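Student project report: Eating out on a small budget in Ondness
Reading time: 2 minutes

Our project looked at where students in Ondness can get a filling hot meal for a low price. We visited 35 cafés and takeaways in April, mostly at lunchtime, and kept every receipt. A meal counted if it was cooked to order and came with a side.

Ladefoged Street was the cheapest area. The noodle bar near the bus station gave the biggest portions, and two bakeries there sell soup and a roll until they close. Places by the harbour cost more and the portions were smaller.
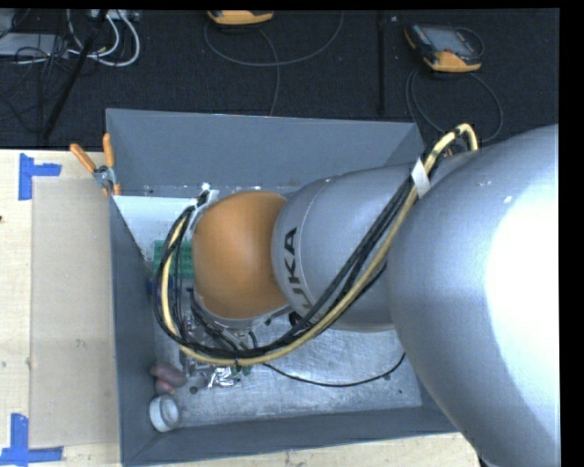

KUKA arm over a grey bin on a wooden tabletop.

We also put out a short survey and got 76 replies. Most people said they choose by distance first and price second. Stenimach Grill was named most often – mainly for its bean stew, served with flatbread. Four replies asked for more late opening.

Prices were taken from the menu on the day, so student discounts are left out. We did not score taste, as the group could not agree on a scale. The full price table is in the appendix.

Comments

The stew is good but go before one, it gets packed.

You missed the curry van behind the library.

Are the harbour prices with or without drinks?

We use cookies to remember your settings. Accept | Manage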